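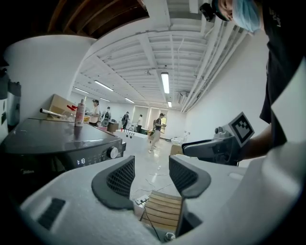

Progress report to the Pesonen Fund: Naltside Seed Library
Prepared by Elli Suominen, Kamari Growers
Feb 6, 2026

1. Position at the end of the period

The seed library has been open to members since September. The grant agreement asked for 550 members by the end of the first year and we passed that number before the winter break. Lending is on target. Returns of saved seed are below target and are dealt with in section 3.

We have now filled 2000 packets, mostly peas, broad beans, lettuce and tomatoes. Members can take up to 30 packets a year without charge. Few take that many.

2. Work completed

The catalogue has moved from the old spreadsheet to Prellia. Each variety now has its own record with the year of harvest, the grower and the result of the last germination test. Moving the records took longer than planned. Many of the paper labels gave a common name only, and two different beans had been entered under one heading. These have been separated, and the doubtful stock has been marked as not for lending until it has been grown out.

Germination tests were done on all seed more than three years old. Parsnip and onion did badly and have been taken off the list. Tomato held up well, including the oldest lots. Leeks were mixed and will be tested again before sowing time.

Four evening classes were held on saving seed from peas, beans, lettuce and tomatoes. The lettuce class was the least well attended and we will move it to late summer, when there are seed heads to work with. 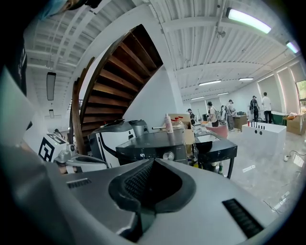 Main hall, with the white ceiling panels and ducting.

3. Returned seed

Members are asked to return some seed from at least one crop. So far most returns have been beans. Several members told us that they had eaten the whole crop or had missed the point at which the pods should be picked. Others had grown squash close to a neighbour's and were rightly unsure whether to send it back.

We have changed the instruction slip in the packets. It now gives a picking time for seed as well as one for eating, and asks growers to mark two or three plants early and leave them alone. Squash and sweetcorn will be lent on the understanding that no return is expected.

4. Spending

Spending is within budget apart from packets and labels, which are overspent by 900 euros. The first batch of envelopes let in damp and had to be replaced. We ask for your agreement to cover this from the travel line, where little has been used. No other changes are requested.

5. Next period

- Spring lending opens once the leek tests are in.
- Doubtful beans to be grown out on two separate plots.
- Second round of classes, starting with tomatoes.
- Storage tins to be checked for damp and the drying sachets changed.

The full list of varieties and the budget table are attached.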